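Planning for a two-armed bench setup

I get asked a lot what to put aside for a pair of small robot arms, so I'm writing down what I wish I'd had on paper last September. My own budget was 3,000 and I spent 3,560. The arms came in right on the quote from Marikar — it was all the little stuff that got me.
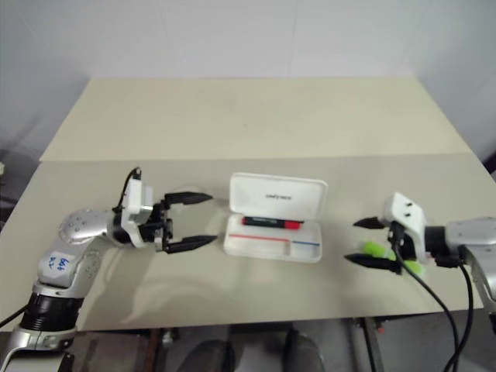

Cables, for a start. Price them as their own line and buy longer than you measured. Then grippers. I'd get 2 spare sets of fingers with the first order, as the second shipment from Ikport cost me nearly as much as the parts!

Menaka Sheikh talked me into testing on cheap stationery before anything fancy, and I'm so glad she did. A plastic pencil case and a marker cost next to nothing, and you'll learn plenty from a hinged lid.
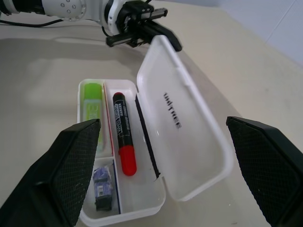
Leave 6 weeks for delivery, even if the seller says less. Henrik Kröger over in Lonilton ordered his table last and had arms sitting in boxes the whole time (sorry, Henrik). Order the table first, pick a plain light colour, and keep a bit back for the centre support if it wobbles.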